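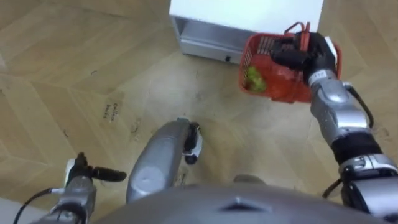 5.2 Open-Day Demonstration

The system was shown to outside visitors at the Rimdale site on 2020-10-07, during the open day held by Zaltedis. The demonstration used the Hostum controller in the version frozen in June, with no changes to the grasp planner and a lower limit on arm speed. The purpose was to observe how the basket-handling task behaved under conditions the laboratory trials in Section 5.1 did not cover: people standing and talking close to the work area, changing light, and unplanned pauses between runs.

Each run followed the same script. The robot approached the low white cabinet, took hold of the red basket with the right hand, raised it clear of the cabinet top, held the pose, and set it back down. The basket carried a light load of produce. The left arm had no part in the task and was kept low near the torso for the whole run. A run was counted as complete when the basket was back on the cabinet and the right hand had released it without help from the operator.

The demonstration was divided into three sessions of 20 minutes with a break of 10 minutes after each. Amanuel Admasu operated the robot in the first two sessions and logged the third. Visitors stayed behind a rope along the long side of the room. Stations were labeled by hand on the floor, and the labels were left in place between sessions so that the start pose could be checked against them.

Two kinds of contact with the basket were allowed by the planner: a grasp on the handle and a grasp on the rim. The handle grasp was preferred when the handle stood upright and could be separated from the contents in the depth data. The rim grasp was the fallback. Figure 2 shows the right hand on the rim with the basket on the cabinet top and the arm extended; the green pear lies to the left in the basket, and the second item is partly hidden by the fingers. Occlusion of this kind matters for the load check, which compares the contents before and after the lift from the head view alone.

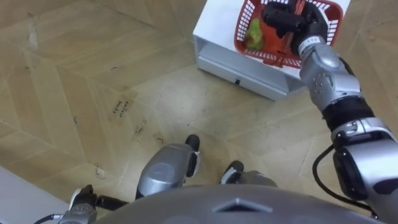 The fallback was selected more often than in the laboratory trials. Inspection of the logs points to the handle, which tended to come to rest at a different angle after each release. In the laboratory the handle was reset by hand before every run. At the open day it was left as it fell, and the planner then received a handle estimate below its confidence threshold. A rim grasp takes longer to plan and leaves less margin at the wrist, and in one case the run was stopped by the operator when the forearm approached its torque limit.

Visitor noise had no measurable effect, as the task takes no audio input. Light had a small one. When the blinds were opened during the second session, the load check reported a missing item although both were still in the basket. The exposure setting was fixed by hand and the message did not return.

Sebastian, the scheduling module that decides when a new run may begin, was set to wait for a key press from the operator. Several visitors asked whether the robot could start by itself. This mode exists but has not been cleared for use with the public, and no data on it were collected.

The results are not pooled with those of Section 5.1. The handle was not reset, the arm speed was lower, and the interval between runs depended on questions from the visitors. They are used in Section 6 only to select the starting conditions for the second laboratory series.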